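Machines and Everyday Work, Unit 3 Handout
Can a Robot Put Away the Dishes Yet?

Welcome back, everybody. Last time we spent most of the hour on vacuums and lawn mowers, and I promised we would get to the kitchen, so please have your reading from the Bruvalley packet handy (the chapter on grasping, mostly, though the bit on dishwashers is fun too).

I want you to think about a job so dull that you have probably never thought about it at all, and that is stacking bowls. You pick one up by the rim, you feel how heavy it is, you set it down inside another one, and you let go when it stops wobbling. Your fingers do most of the thinking. A machine with two fingers has to get by on a good deal less, and much of what it knows about the bowl comes through its cameras. 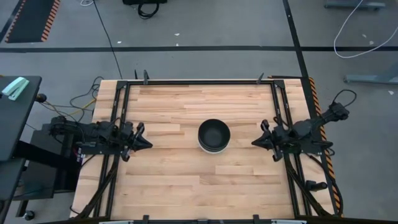
Figure 1. Two-arm workbench with a black bowl at the center, grippers open.

Notice how little is asked of the arms in a setup like this. They are bolted in place, the table is flat, and the light is steady. Your own kitchen has a wet sink, a cat, and a cabinet door that sticks – and the bowls are never where you left them. When people say a robot "can do dishes," always ask which dishes, and in whose kitchen!

Dark, round, smooth things are a nice hard case. The rim is thin, the sides curve away, and a nested bowl shows you only a narrow band of itself, so the machine has to guess where one bowl ends and the next begins.

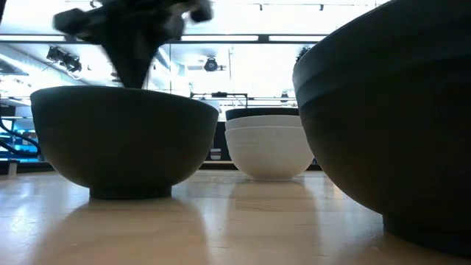 Mārtiņš Vanags wrote back on the draft of this handout that I am too gloomy, and that a shop floor in Grernimbridge would happily take a slow arm if it kept going through the night. Fair enough, and we will argue about it in section. My own answer for the home is still "not yet, but closer than in 2024."

For next time, write 2 pages on one chore you did this week, and mark every spot where you used touch without looking.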